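4. Installing the Soil Moisture Probes

This section applies to the Grallo field gateway, firmware 7 and later. The gateway must be registered with the Grostell service before any probe is paired.

4.1 Placement

1. Mark one probe position for each irrigation zone. A single gateway supports up to 32 probes.
2. Keep every probe within 900 feet of the gateway.
3. Push the probe straight down until the collar meets the soil. Do not use a hammer.

CAUTION: Shut off drip lines and check for buried cable before digging.

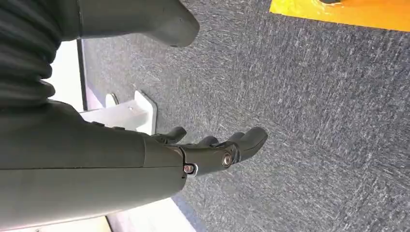 4.2 Pairing

1. Hold the button on the probe cap until the light turns green.
2. In the gateway menu, select Add Probe and enter the serial number printed on the label.
3. Assign the probe to a zone and select Save.

NOTE: Readings taken in the first 48 hours are stored but are not used for irrigation scheduling – the soil needs time to settle against the sensor.

4.3 Seasonal Check

Inspect all probes in May, before the main irrigation period. Replace any probe with a cracked collar.

Section revised Thursday, January 25, 2018. Approved by Cristóbal Retamal, Sirnport office.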